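Home | Posts | Workshop notes | Contact

A board for the blue parts

Posted 4 August 2019 by Fidelina Ospina

Small parts have been my problem for years. I keep them in tubs, and the tubs all end up looking the same inside. Last December I gave up on tubs for anything I use together as a set and started keeping each set on a flat board, with a place marked for every part. The blue pegs and blocks were the first set to get one.

The board is white and plain. I wanted white because the parts are blue and most of my tables are dark, so a missing piece shows up right away. Some parts stand on small white plates, and the big round ones have circular outlines to go by. 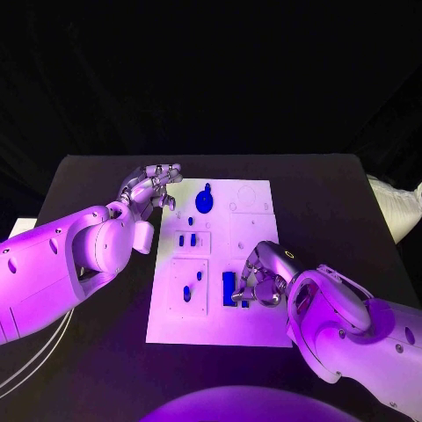

What goes where

The tall rectangular block belongs on the right half. It is the biggest of the rectangular parts and the easiest to find, so it makes a good landmark for the others. On the left, two narrow pieces stand side by side on a small plate, with a larger plate below them for a couple of pegs. The round part with the stem took me the longest to settle. I tried it low down first, but my sleeve kept catching it.

I also had to decide how parts should be picked up. Anything with a peg is better lifted straight, held low, and set down the same way. 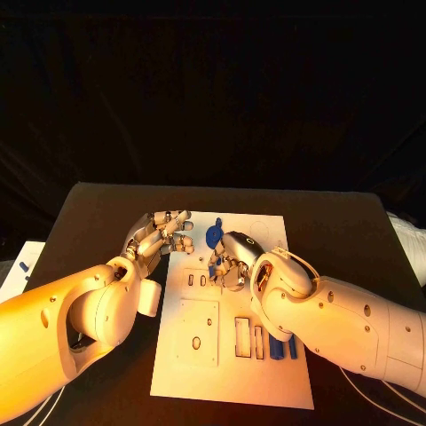

I cut the first version from cardstock and it curled within a week. The second was too small. My friend Delali Odoi told me to lay all the parts out on a table and leave a finger's width between them before drawing anything, and that fixed most of it. I should have done that at the start – it would have saved me 18 sheets of paper and an evening.

The surface under the board matters too. I used to work on a patterned cloth and lost small pegs on it all the time. Plain black or dark gray is much easier on the eyes, and I clear off everything that isn't part of the set.

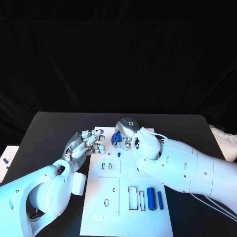 Wakana Hoshino wrote to me that she does outlines only, no plates, and that her boards stack better for it. She keeps 7 of them in one drawer. Her one complaint is that tall pegs tip over whenever the drawer sticks.

I may try outlines only for the next set, which is mostly flat washers and won't tip. For the blue parts I'm keeping the plates. The ridged round piece with the peg on top is the one I handle most, and I like it near the upper edge where there is room to get my fingers around it.

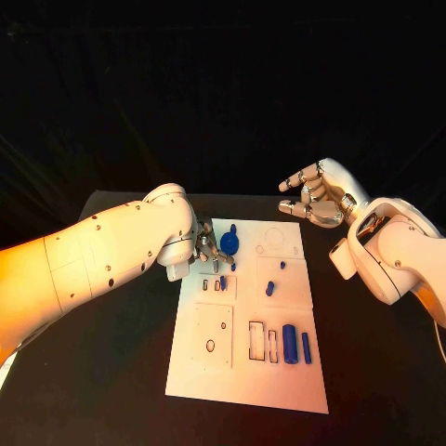 Labels are still undecided. I wrote names in pencil on the old board and never read them once, as the shapes say enough. If I do add anything it will be a single number in the corner, so that I know which box the board goes back in.

Next is the washer set, and after that the drawer of hinges.

Contact: Fidelina Ospina | © 2019 | Back to top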